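Speaker notes, shop-floor session, 3/31/22
Can it do the chores yet? (short version: some of them, slowly)

Start with the hands-up. Who has a robot at home that isn't a vacuum. Wait. Don't fill the silence.

Then the claim. Arms are good at the same box in the same spot, all day. Chores are never the same box. Dishes, socks, restocking a snack shelf. Flundel and Rillow both sell "general picking", ask what they mean by general. Slow down here, I rushed it in August.

Boxes first, 1 minute max. Flat sides, known corners, suction cup, done. Skip the Cokgate slide if running late.

Now bags. Chips are the hard one. Shiny film, creases that move when you touch them, glare right across the flavor name. Two flavors, same navy. One bag upside down, so the label reader has to cope with that too. Squeeze to hard and you're selling crumbs.

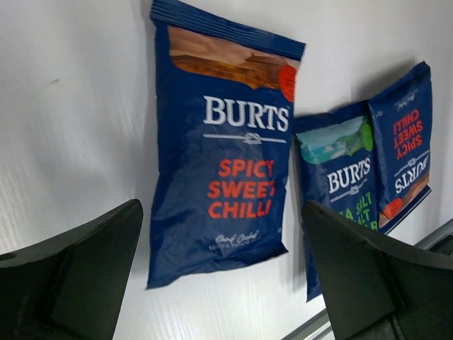

Sombatkul wrote back after the dry run that I'm being too kind, a kid on a summer job fills a shelf in 6 minutes and doesn't need the lights changed. Fair. Put that up as is, let people argue with it.

My answer: yes for speed, no for the night shift. Our numbers, 200 bag picks, 127 good on the first try. Good = right bag, not crushed, label facing out. Say the definition BEFORE the number, last time I got stuck in questions over it.

What went wrong, quick: grabbed 2 bags at once. Pinched the seal and lost it. Read the wrong flavor. Pushed the neighbor bag over, then couldn't find it agian.

Home version is worse. No fixed shelf, cat, bad light. Laundry, not yet. Wiping a table, ok if the table is clear, and who clears the table.

Ask for: one boring job from each person in the room, written on the card. Collect cards before the break.

Water. Clicker batteries. Questions till they kick us out.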